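# How to Test a Laundry-Folding Machine Before You Believe the Video

Every few months a new clip goes around: two arms, a table, a T-shirt, a neat square at the end. Then my inbox fills up with people asking whether it's time to stop folding. My answer is still no. I've also gotten tired of saying no without giving people a way to check for themselves, so this page is the test I use. It takes one bed, one pile of clean clothes and one evening. You can run it on a demo unit, on a rental, or just on a video with your finger on the pause button.

It started with Breka, which a reader asked me to look at in September, and I've since used the same steps on Villo. Neither one passed. I'll say where they fell down as we go.

## What you need

- A bed with an ordinary sheet on it, not pulled tight
- One T-shirt with a print on the front
- One scarf or other thin patterned cloth
- One plush or fleece garment, the thicker the better
- A few odd light pieces to fill out the pile
- A kitchen timer

Don't buy anything new. Store-fresh cotton has creases pressed in, and those creases tell a machine where to fold. You want clothes that have been through the wash a few hundred times and have opinions of their own.

## Step 1: Make a real pile

Drop everything on the bed. No laying out, no smoothing. If the company's setup guide tells you to place items one at a time, face up, in the middle of the mat, write that down, because it means you are doing the first half of the chore.

The Breka guide ran to 53 pages and spent a good many of them on how to present a garment. I could have folded a basket in the time it took to read that section.

## Step 2: Ask for one item

Name a piece that's partly under or against another piece, and start the timer. The T-shirt is the one to begin with. It's the easiest garment in the house and it's the one every company trains on.

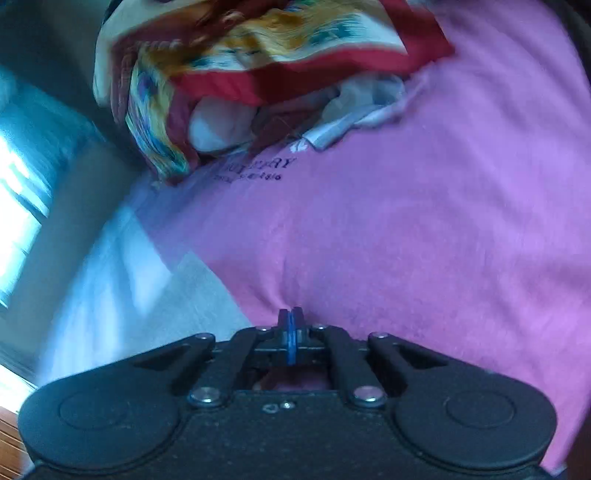

Pinching cloth is mostly a solved problem, and I'll give the industry that much. Two soft-tipped fingers close, the cotton bunches between them, up it comes. What you're checking is what else comes up. Give the machine a fail if it brings a second piece along and doesn't notice. Give it half a point if it notices, drops both and tries again.

Villo lifted the shirt cleanly on the first try. On the second it took the shirt and the scarf together and folded them into one parcel, which it then reported as finished. I found the scarf two days later.

Write down the time from the request to the moment the shirt is clear of the pile. My own time is too short to bother with a timer. Anything past 30 seconds and I start to wonder what I'm paying for.

## Step 3: Find the edges

Once the shirt is up, the machine has to work out which end is the neck. Watch for regrasping: letting go, taking hold somewhere else, letting go again. A couple of regrasps are fine. People do it too, with a shake of the wrists. A machine that can't shake will often spend ages walking its fingers along a hem, and the videos tend to speed this part up. Look in the corner of the clip for a small "4x" or "10x." If there's no number, watch a person in the background, if there is one, and see whether they walk like a normal human being.

If the arm is being steered by someone, or is playing back a motion that a person showed it, that's worth knowing too. There's nothing wrong with it as research. A hand holding the tool can make almost any gripper look clever, and the question for a buyer is what happens when the hand goes home.

## Step 4: Bring out the plush

Now for the garment that sorts them out. Plush is thick, it hides its own seams, and a fold in it springs back up the moment you let go. Anything gathered with elastic is worse, as the band pulls in every straight edge you try to make.

Ask for a fold in half. Only that. Place no limit on the time.
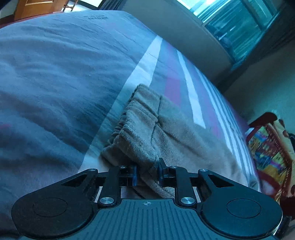 *Step 4: jaws closing on a fold of the plush piece, over a sheet that's wrinkled itself.*

Three things to mark:

1. **Did it grab one layer or two?** On a fuzzy fabric it can be hard to tell by looking. Lift the result and see whether the layers separate.
2. **Did it grab the bed?** A loose sheet gets pinched along with the clothes. Many demos use a hard table for exactly this reason.
3. **Did the fold stay down?** Wait one minute, then look again.

Breka never got past the first. Villo got a half fold that had puffed open before I'd finished writing the note.

## Step 5: Walk away

Leave the room for as long as it would take you to do the pile by hand, then double it. Come back and count how many pieces you'd put in a drawer as they are. Be strict. "Close enough to fix" means you're still folding.

## Doing the math

A Reltmont dealer quoted me $1,459 for the arm, with another $800 for the gripper and the first year of software. The table wasn't included. I haven't tested one and I'm not recommending it either way, but put a figure like that next to your Step 5 count before you sign anything.

## If you get a pass

Run it again on Monday with a different pile. A machine that has met your T-shirt once may simply have met your T-shirt. I have a Boiko unit on the list for the same treatment, and I'll add its results under each step when it's been through the plush.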